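Mellina 扩充湿度传感器产品线,新增小封装型号

传感器厂商 Mellina 宣布,旗下 Hulon 系列数字温湿度传感器新增 2 个型号,面向暖通空调、冷链运输和室内空气质量监测设备。两款器件与现有型号引脚兼容,已在使用该系列的客户不需要改动电路板布局,只需更新校准参数的读取地址。

Hulon 系列采用电容式聚合物感湿层,与温度检测单元和信号调理电路集成在同一封装内。原有型号主要供应工业控制柜和农业温室,客户反映较多的问题是封装偏大,难以装进手持仪表和小型记录仪。新型号缩小了封装的占板面积,感湿窗口的位置保持在器件顶部中央,并可选配出厂时贴好的防水透气膜。带膜的版本在回流焊时不需要另贴保护胶带。

接口方面,新型号提供 I2C 输出,从机地址可在 9 个选项中通过订货代码指定。同一条总线上需要挂多个测点的用户,此前往往要加一片多路开关,现在可以直接接入。休眠电流也有所下降,具体数值以正式数据手册为准。

负责该系列的产品经理蔡学霖(Hok-lam Tsai)表示,这次更新的重点是长期漂移。“客户最担心的是装上去两三年以后读数还准不准。冷链记录仪常年处在高湿环境里,感湿层吸附的有机挥发物会让读数慢慢偏高。我们调整了聚合物的固化工艺,也重新写了再生加热的控制程序。”
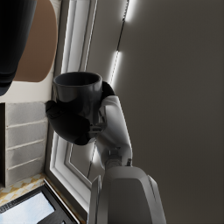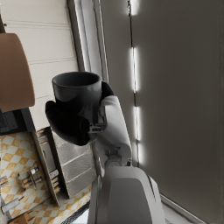 本页最后更新:7月30日

再生加热功能由主机发指令启动,加热期间器件不输出有效湿度值,状态寄存器中的相应标志位会置位。Mellina 建议在设备空闲时段执行这项操作,并在结束后等待温度回到环境值再恢复采样。使用旧型号驱动程序的用户要注意,该标志位的定义与早期版本不同,驱动程序须升级后再启用加热。

测试工作由封测合作方 Kohlhase 承担。6月完成的一批可靠性试验共投入 487 只样品,项目包括高温高湿存储、温度循环和凝露试验。试验报告可向销售代表索取,索取时请注明所用型号是否带膜,两种版本的报告是分开编写的。

Kohlhase 的测试工程师 Piyumi Sheikh 提到,凝露试验的夹具做过一次修改。原来的夹具把器件平放,水滴容易停在感湿窗口上,恢复时间的数据比较分散;改成倾斜安装以后,各批次之间的一致性明显好转。她建议客户在设计外壳时也参考这一点,尽量避免让感湿窗口水平朝上,同时在窗口附近留出通风开孔,与电源芯片等发热元件保持距离。

评估套件同步更新,包括一块转接板和上位机软件,转接板可与旧款底板配合使用。软件新增了数据导出功能,可按时间段保存温度和湿度记录。分销商 Petden 已开始接受样品申请,每家公司每个型号限申请一次,带膜版本的交期略长于不带膜版本。批量订单仍由 Mellina 各地区销售办公室处理,卷带包装的最小订购量与原有型号一致。

原有 Hulon 型号继续供货,目前没有停产安排。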